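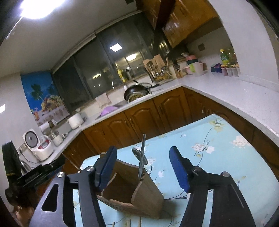
Setareh Jalali says our demos look like they were made by four people who never met, and that no model is going to learn a tidy habit from them. I'm afraid she has a point, so I'm bringing it here before our next session on Tuesday.

A little background, and sorry if I go on. Our student project is called Muvau. We want a two-armed robot to learn to put away forks and spoons, and we record the demonstrations with hand-held grippers at a kitchen table, one in each hand. We have 352 recordings so far and need 700 by the end of January. The trouble is that each of us goes about it differently, and I can't tell how much of that is healthy variety and how much is plain mess.

What our instructions say now:

1. Start with both grippers wide open over the table and the utensil holder between them.

2. Close on the utensil at the neck, just behind the business end. Forks go tines up and teaspoons go bowl up. One piece per gripper, and don't start for the holder until both are steady. 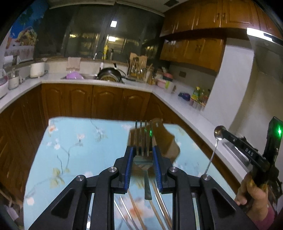 3. Left hand goes first, then right. (Half of us forget this one!)

4. Open the fingers all the way before backing off.

Would you throw out the old recordings that break step 3, or keep them? And is there a better way to get four people moving alike without making everybody miserable? It's a really nice group and I'd like to keep it that way.

Posted by fita_in_the_kitchen

mamska

Please don't throw anything out yet! We did a table-setting project in my class last year and deleted a big pile of "bad" takes in the first month, and I still feel a bit sick thinking about it. Plenty of them would have been perfectly usable.

Tag them first. Go through and mark who recorded each one and which hand went first. Then train once on the left-first recordings and once on everything, and compare the two on the same layouts. If the mixed one hesitates or sends both arms in together, you've got your answer about step 3 and you can set those takes aside (in a folder, please, where you can find them again).

I'd be much more relaxed about where things start out on the table. Move the holder, turn it a little, put the spoons somewhere new. That sort of variety is what you want. The order of the hands is a decision, and it helps if everyone decides the same way.

As for the people – record in pairs. One person does the takes and the other reads the steps out loud for the first few, then you swap. We kept turns to 14 takes each and the grumbling pretty much stopped. Tired wrists make sloppy grasps, so short turns helped there too.

Orbán

What mamska said about tagging. Also check your speed. Some 60 of ours were done so fast that the fingers were only half open when the hand pulled away, and the policy copied that faithfully. Step 4 would worry me more than step 3.

spoonrest

Just use one person for all of it, problem solved.

fita_in_the_kitchen

Thank you all so much! Spoonrest, I did think of that, but it's a group project and we each have to record a share for the grade. I've started on the tags this evening and will try the pairs on Tuesday – Setareh has already offered to be the one reading out loud, which I suspect she'll enjoy.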